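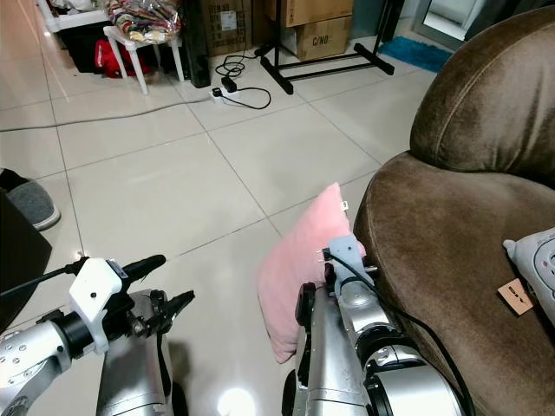

How to Wash a Feather Cushion Without Ruining Your Weekend

Sunday, March 18, 2018

Every feather cushion carries a label telling you to have it professionally cleaned. I have followed this advice once in my life. The man at the counter in Vungate looked at my cushion, looked at me, and named a price for which I could have had four new cushions and a fish supper. I took it home and washed it myself, and it came out well. The next one came out like a bag of porridge. What follows is what I have worked out since.

This is for feather and down pads in a plain cotton case. If yours is foam, skip to the part headed "If it's foam", which is short and not very cheerful. If it is silk, velvet, embroidered by an aunt, or older than you are, go and pay the man in Vungate.

What you need

A washing machine that takes 8 kg or more, or a bath and some patience
Liquid detergent for wool or down (powder gets in among the feathers and stays)
A needle and strong thread
Two or three clean tennis balls
An old pillowcase with a zip, or one you can tie shut
Somewhere airy to dry things, for longer than you think

Leave the fabric softener in the cupboard. It coats the feathers, and coated feathers lie down and sulk.

Before any water gets near it

Take the cover off and wash it separately, according to its own label. Covers are a subject in themselves. If the cover has a zip, do it up before it goes in, or it will spend the wash chewing everything else in the drum. If it has a nap or any kind of sheen, turn it inside out.

Now look at the pad. Hold it up to a window and press along each seam with your thumbs. You are feeling for places where the stitching has gone slack and looking for the little white quills that poke through when it has. A gap you could barely get a pencil into will let out an astonishing amount of goose. I once fished feathers out of a machine filter until May.

Sew up anything doubtful with small, tight backstitches. They needn't be pretty, as the whole lot goes back under a cover. If the case itself is thin and leaking quills all over, mending is a waste of an evening. Buy a new inner case in downproof cotton, unpick one short side of the old one, pin the two openings together and shake the filling across. Do this in the bath with the door shut and no pets present.

Put the pad inside the old pillowcase and fasten it. If the worst happens, the worst will at least be in a bag.

Washing by machine

1. Put in two pads of the same size, or one pad and a couple of white towels. A single wet cushion on a spin cycle sounds like somebody trying to get out.

2. Use half the detergent you would normally use. Feathers hold on to soap, and getting it out takes much longer than putting it in.

3. Choose a gentle or wool cycle at 30 degrees. If you are washing because of dust mites or somebody's allergies, check whether the label allows 60 and go by that.

4. Run the rinse again when it finishes. Then run it a third time if you squeeze a corner and see bubbles.

5. Spin at a medium speed, twice. Open the door between spins and turn the pad over.

At this point you will lift the thing out and believe you have killed it. It will be grey, flat and lumpy, and it will smell strongly of pond. This is normal. Wet feathers smell like a wet bird for the obvious reason. The smell goes when the pad is dry, and if it hasn't gone, the pad isn't dry.

Washing in the bath

My neighbour Veikko Nieminen swears by the bath and regards the machine as a shortcut for weak people. He has a point where big square pads are concerned, because many machines simply can't turn them over.

Run the bath to a hand's depth with lukewarm water and swish in a small capful of detergent. Lay the pad in and press it under. It will not want to go. Keep pressing with flat hands until the air has come out, which takes a few minutes and makes a rude noise. Work up and down the length of it, turn it over, and do the same on the other side.

Let the water out with the pad still in the bath and press out as much as you can. Do not wring it and do not lift it by a corner. A waterlogged pad is very heavy, and the corner will come away in your hand while the rest of it stays where it was. Refill with clean water, press, drain, and carry on until the water stays clear. Roll it in a dry towel and kneel on the roll. Veikko stands on his. He is a slighter man than I am.

Drying, where it all goes wrong

Nearly every ruined cushion I have met was washed perfectly well and then put back on the sofa damp. The outside dries in an afternoon. The middle stays wet for days, quietly turning into something you would not want behind your head.

If you have a tumble dryer, use it on low with the tennis balls in. They thump the clumps apart. Stop it every half hour, pull the pad out and break up any lumps by hand through the cloth. Expect to do this several times. My dryer is an elderly Ondgate that plays a tune when it finishes, and by the end of a cushion I know the tune far too well.

If you haven't a dryer, lay the pad flat on a rack where air can get underneath, near a radiator but not on it. Turn it morning and night, and pull the clumps apart each time. Allow roughly 3 days in a warm room and a good deal more in a cold one. A breezy day outdoors helps a great deal, provided you bring it in before the dew falls. Direct hot sun is less kind; it makes the feathers brittle.
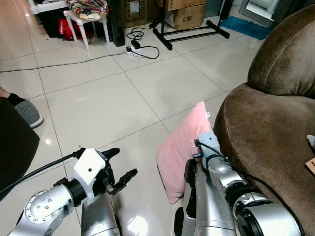 To test for dryness, leave the pad alone in a cool room for a couple of hours, then push your hand hard into the middle and keep it there. Damp feathers feel cold. If you have any doubt at all, give it another day. Then squash it against your face and breathe in. It should smell of very little.

Getting the shape back

Once it is dry, hold the pad by two opposite corners and shake it as if it owed you money. Swap corners and shake again. Most of the loft comes back in the first minute. Any stubborn wads can be teased out between finger and thumb, which is a decent job for the radio.

Put the cover back on by turning it inside out, reaching through to grip the two far corners of the pad, and pulling the cover down over your arms. It is the method for duvets, in miniature, and causes far less swearing than stuffing. Push the filling well into the corners before you close the zip. If the cover looks baggy when you have finished, the pad has lost filling over the years. A pad one size larger than the cover fixes this at once, and you can demote the old one to the dog.

As for the karate chop in the top edge, you must do as your conscience tells you.

If it's foam

Solid foam does not go in the machine. The spin tears it, and it takes up water like a grudge. Hoover it on both sides with the upholstery nozzle, sponge any marks with weak soapy water, blot with a towel, and stand it on its edge in moving air until it is dry right through. Turn it now and then so it doesn't take on a lean.

If it has gone crumbly or sheds yellow dust, it is finished. A foam cutter will do a replacement from a paper pattern, so draw round the old piece before you throw it out. I didn't, the first time, and went into Itholm with the measurements on my hand in biro, in the rain.

Stains, briefly

Tea and coffee: cold water straight away, then a dab of the same liquid detergent, left for ten minutes before washing.

Blood: cold water only. Warm water sets it.

Grease: washing-up liquid, rubbed in gently with a fingertip, before the main wash.

Biro: surgical spirit on a cotton bud, with a cloth underneath to catch it. Try a hidden bit first.

Yellowing on the inner case from years of heads: you can soften it, but you won't shift it. It's under a cover. Let it go.

How often

Once a year is plenty for a cushion that is sat against every evening, and every other year for the ones that are only there to be moved out of the way. In between, shake them out of a window now and again and hang them on the line on a dry day. Samuel, who shares my house and has never washed a cushion in his life, says his mother beat hers with a carpet beater every spring and they lasted for decades. I have offered to buy him a carpet beater.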